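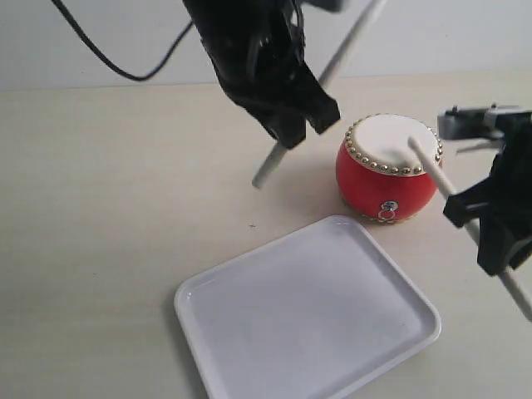 Week 6: Keeping Time Before the Metronome

Filed under: Course Handouts, Rhythm and Meter

Welcome back, everyone! I know the reading was long this week (the Stidholm chapter always is), so let's go gently.

Before players had a clicking box to lean on, they borrowed their beat from whatever was handy: a walking step, a pulse at the wrist, a rolled-up paper thumped on the floor. Tempo words like "andante" still carry a bit of that walking in them, and I'd love for you to keep it in your ears as you practice.

For next time, please set your metronome to 80 and clap along with a drum or a tabletop, then turn the click off and keep going for a minute or two. Don't fret if you drift, most of us rush! Jot down which way you went, and bring the sheet along.

Related handouts
- Counting Rests Without Panic
- Dance Meters from the Orkeck Songbook
- Swing, Shuffle and Straight Eighths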